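3. The cubes, the pad and the table

3.1 What we put on the table

I'll spend more time on the materials than papers like ours usually do, partly because I like reading that sort of thing in other people's work and partly because two of our results (Sections 5.2 and 5.4) come straight out of small physical facts about the blocks. The set is tiny. We have three wooden cubes, one red, one green and one yellow, and a thin black square pad that marks the spot where a tower is supposed to go. Everything sits on a light wooden table with a white wall behind it.

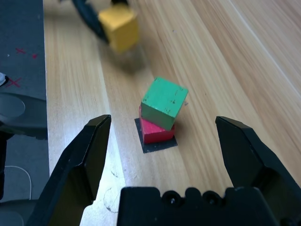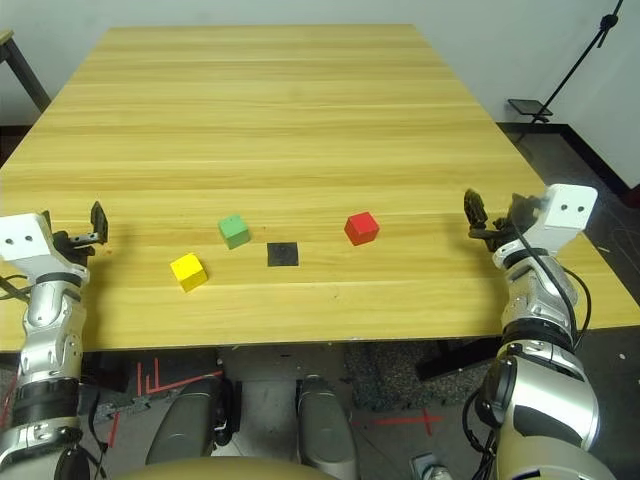

Figure 3. The cubes and the black pad on the table. First picture: green on red, on the pad. Second picture: the three cubes and the pad laid out separately.

We started the pilot with a bigger set, the Bloxham one, which has arches and half-columns and a very nice bridge piece that everybody wanted to play with. That was the problem. People built things! They'd get the instruction to make a tower and we would get a gatehouse. With plain cubes there is really only one thing to argue about, and that is how well one block sits on the next, so that's what we kept.

The pad went through a few versions too. In the pilot we used a square drawn on paper, and the paper crept. Kai Stüber swapped it for the thin dark pad, and I was against it at first, thinking the extra height at the edge would tip a cube that was set down half on and half off. We tried it for an afternoon and couldn't make it matter. The pad is only slightly larger than the bottom cube, so a bit of black shows around the base, and raters turned out to lean on that sliver of black far more than I'd have guessed. If the border looked even they called the bottom block "straight," sometimes without looking at anything else.

3.2 Wear

Blocks that get stacked and knocked down all day don't stay pretty. The green cube is the worst off. It has small dark chips and specks on one face and scuffs along a lower edge on another, and its color on the chipped face has gone paler. I wanted to replace it. Ettore Marras wanted to keep it, on the grounds that a worn cube has faces you can tell apart, and so a rater can say which way up it went. He won that one, and Section 5.4 wouldn't exist otherwise.

Before the main study I did rub down the edges of all three with 800-grit paper, very lightly, to take off anything that might catch. I stayed off the flat faces. If you repeat this, please do the same, since a sanded face slides more easily on its neighbor and you'll end up with twistier towers than ours.

We never rotated the cubes through different roles to even out the wear. We should have. Green spent far more of its life being the middle block than the other two did, and I can't now separate "green gets rated as sloppy" from "the middle block gets rated as sloppy" in the February data.

3.3 What we mean by twist, overhang and lean

These three words get used loosely in conversation (we used them loosely for months), so I'd better pin them down.

Twist is how far the upper cube is turned relative to the one below it, looking straight down. A twisted cube can be perfectly centered. Its corners poke out past the sides of the lower block, and from the front this can make it look wider than it is, which is exactly the look of the green-on-red stack in Figure 3. Several raters were sure that cubes in positions like that were bigger than the ones beneath them.

Overhang is how far the center of the upper cube is from the center of the lower one. I measure it along the table, front to back and side to side, and report the larger of the two.

Lean is the one I trust least. A cube that's flat on its neighbor can't lean, in principle, and yet raters report lean all the time, mostly when there is twist and they're looking from low down. I've kept it as a judgment and not as a measurement. Where a table in Section 5 says "lean," read "somebody said it leaned."

3.4 The rating sheet

Raters got the Asura sheet, which Poppy Haslam put together, and which is one page long with big boxes. For each tower it asks whether the thing is finished, how neat it is on a five-step scale, and what you'd change if you were allowed to touch it once. That last one was Poppy's idea and it's the best thing in the whole study — people who give a tower a middling score will then tell you, very firmly, that the top block needs a quarter turn to the left.

We had 58 raters and 170 towers. Nobody rated all of them, thank goodness. After dropping sheets with the neatness box left blank we had 908 ratings to work with, spread a bit unevenly, because the towers early in the list got more attention than the ones at the end. Armindo Abreu's weighting for that is in the appendix, and I'd send any question about it to him and not to me.

"Finished" needs a word. We didn't tell raters what a finished tower was. Some of them decided that two cubes on the pad was a tower and the third cube was a spare. Others wouldn't call anything finished while there was still a block that hadn't been used. I had planned to throw out the first group as having misread the task, and Kai talked me out of it over a long lunch. His argument was that if you see two blocks stacked on a marked square, you have been given a complete and sensible thing to look at, and it's our fault for wanting three. I think he's right, so both groups are in, and they're reported separately.

3.5 The table itself

One more material, and then I'll get to the procedure. The tabletop is pale, with stripes of grain running across it, and it makes a pretty good ruler. Raters used it as one. When a cube lay parallel to the stripes they called it straight, and when the pad and the stripes disagreed (the pad gets nudged, it's only lying there) they split about evenly over which of the two to believe. Our own reference is always the pad. I went back through the towers where the pad was visibly off the grain and marked them, and the neatness scores for those are lower even when the cubes line up with the pad beautifully.

I'd like to run the whole thing again on a plain surface. Poppy has offered a gray tabletop from the Visten project, and we've gone back and forth about it, my worry being that a gray top would swallow the edge of the pad and take away the border cue from Section 3.1 at the same time. Changing both at once would leave us guessing. A striped table with a pad of some other color seems like the better first step, and Roland Ackroyd has already cut us a few pads to try.

Loose cubes were left on the table during rating. Their positions varied from tower to tower, and we didn't score them, though a handful of raters wrote comments on them anyway. One gave a perfectly good tower a two and put in the margin that the yellow one "should be put away first." I've left that rating in.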